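3.2 Recolha de demonstrações por teleoperação

As demonstrações utilizadas neste estudo foram obtidas por teleoperação bimanual, com um único operador a comandar em simultâneo os dois braços da plataforma Plitadia. Optou-se por esta modalidade depois de um ensaio preliminar de ensino cinestésico, em que o operador conduzia manualmente cada braço ao longo da trajetória pretendida. O ensino cinestésico produziu movimentos aceitáveis em tarefas de um só braço, mas revelou-se pouco adequado à coordenação bimanual: a presença do operador junto à mesa ocultava parte do campo de visão da câmara de cabeça, e o esforço exigido para mover os dois braços ao mesmo tempo introduzia pausas que a política aprendida tendia a reproduzir.

O comando remoto é efetuado através do sistema Kinyua, composto por dois braços-guia de dimensão reduzida, cujas posições articulares são transmitidas aos braços executores. A abertura de cada pinça é controlada por um gatilho independente. O operador trabalha de costas para a plataforma e dispõe apenas das imagens que serão fornecidas à política durante a execução autónoma. Esta restrição aumenta o tempo de aprendizagem do operador, mas evita que as demonstrações dependam de informação a que o robô não terá acesso.

O protocolo de recolha foi definido por Chantelle Matlala e aplicado sem alterações nas instalações de Ritdale e de Groltitstead. Cada episódio inicia-se com os braços em repouso e termina quando o operador assinala a conclusão da tarefa ou a sua desistência. Os episódios interrompidos por falha de comunicação foram eliminados de imediato; os que terminaram em desistência foram conservados num subconjunto próprio - não utilizado no treino, mas disponível para a análise de erros apresentada na secção 5. No total foram registados 1.756 episódios, dos quais 1.136 integraram o conjunto de treino e 567 o conjunto de validação. Os restantes correspondem às desistências.

A disposição dos objetos não foi normalizada. Pediu-se aos operadores que trabalhassem com artigos domésticos correntes, em superfícies e fundos variados, e que não retirassem do espaço envolvente os elementos alheios à tarefa. As superfícies refletoras foram admitidas, embora dificultem a estimativa de profundidade, e o mesmo se aplica a embalagens com texto impresso e a peças de vestuário dobradas, cuja geometria varia de episódio para episódio.

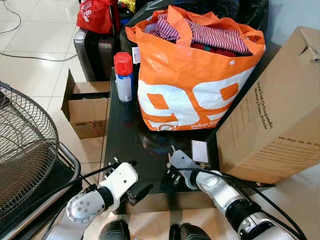 Figura 2. Braços teleoperados sobre uma mesa com tampo de vidro preto, vistos a partir da câmara de cabeça. Sobre a mesa encontram-se um saco com roupa dobrada, uma lata de spray e um pequeno cartão branco.

Os objetos planos e de pequena espessura constituíram o caso mais exigente para os operadores. Na ausência de retorno de força, o contacto entre os dedos da pinça e a superfície de apoio só pode ser inferido visualmente, e vários operadores adotaram por iniciativa própria uma aproximação em duas fases: uma descida rápida até pequena distância da mesa, seguida de um avanço lento e quase horizontal. A estratégia não constava do protocolo inicial. Foi incorporada nas instruções a partir de julho, após se verificar que reduzia o número de desistências, e os episódios anteriores mantiveram-se no conjunto sem ponderação diferenciada.

As posições articulares, o estado das pinças e as imagens foram sincronizados por interpolação temporal antes do treino. Os períodos de imobilidade no início de cada episódio foram removidos de forma automática - os que ocorrem a meio da tarefa foram preservados, por corresponderem com frequência a momentos em que o operador reavalia a posição relativa dos dois braços.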